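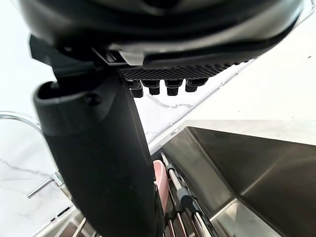

Ticket 3061
Final score on club site wrong after overtime
Opened: Aug 10, 2023
Product: Grollix match feed
Club: Clilbridge Basketball
Priority: normal
Status: resolved

Reported by Fatemeh Khosravi

Our home game at Flumden went to overtime and we won 122:116. The scoreboard in the hall was right all the way through and so was the paper scoresheet. The match page on our website shows 116:116 and the word "Final". The league table widget has not given us the win, and the visitors have the same number of points as before, so it looks as if the game has been left out completely.

The player table on the same page is also short. It seems to stop at the end of the fourth quarter. Our centre made two baskets in overtime and neither is there.

I have tried:
- refreshing the page and clearing the browser cache
- opening it on a phone using mobile data
- pressing Resend on the match screen, which gave a green tick and changed nothing

We had the same setup for a friendly in May and it worked, but that game did not go to overtime.

Support, first reply

Thanks for the clear report. Please send the following:
- the version number at the bottom of the match screen
- whether the Gbeho console was set to stop the clock by itself at the end of the fourth quarter
- the export file from the scorer's laptop (Match > Export > Full log)

Please don't press Resend again for now. Each press writes a new copy of the match and we would like to see the first one.

Reporter

Export attached. The console was set to stop by itself. The scorer says a box came up at the end of the fourth quarter asking whether to close the period or close the match. She closed the period. The version line is blank, just a dash, on both laptops.

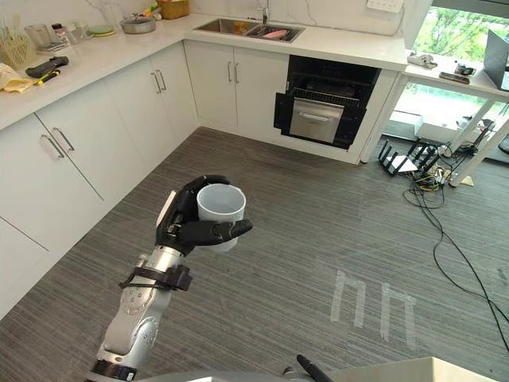
What we found

The full log is complete. It holds all of overtime, including the missing baskets, two fouls and the last time-out. Nothing was lost at the table and you don't need to type anything in again.

The fault is in what was sent to the website. When the Gbeho console reaches 0:00 in the fourth quarter it sends an end signal. Grollix should check the score at that point and hold the match open if the teams are level. In your case the match template was an old one with the overtime setting left empty. An empty setting is read as "no overtime allowed", so the site was told the match was final at 116:116. Everything after that was saved on the laptop and refused by the site.

Resend uses the same template, so it sent the same result. The green tick only means the site received the file. We agree that is misleading and have passed it on.

The blank version line comes from the old template too.

Steps to fix

1. On the scorer's laptop open Match > Settings > Periods.
2. Set Overtime to "Until decided" and the length to five minutes. Save.
3. Go to the match, choose Reopen, and type the match code when asked.
4. Check the score at the top. It should read 122:116. If it still shows a draw, stop there and write back to us.
5. Choose Close match, then Send as correction. Do not use Resend.
6. Wait for the league table to update. It runs on the hour.

Reporter

Steps 1 to 4 fine. At step 5 Send as correction was greyed out. I logged in with the club admin account instead of the scorer's and then it worked. You may want to add that to the steps.

The match page is now right and the player table includes overtime. The league table changed at the next hour and we have the win – thank you. 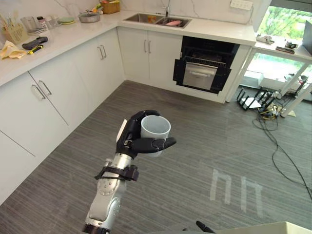
White cup held upright, kitchen

Support, closing note

Admin login added to step 5. The old template has been removed from the Clilbridge account, and new matches will pick up the current one. Matches already in your fixture list keep the old settings, so open each of them once and repeat steps 1 and 2 before tip-off. Closing as resolved. Reply to this ticket if it comes back.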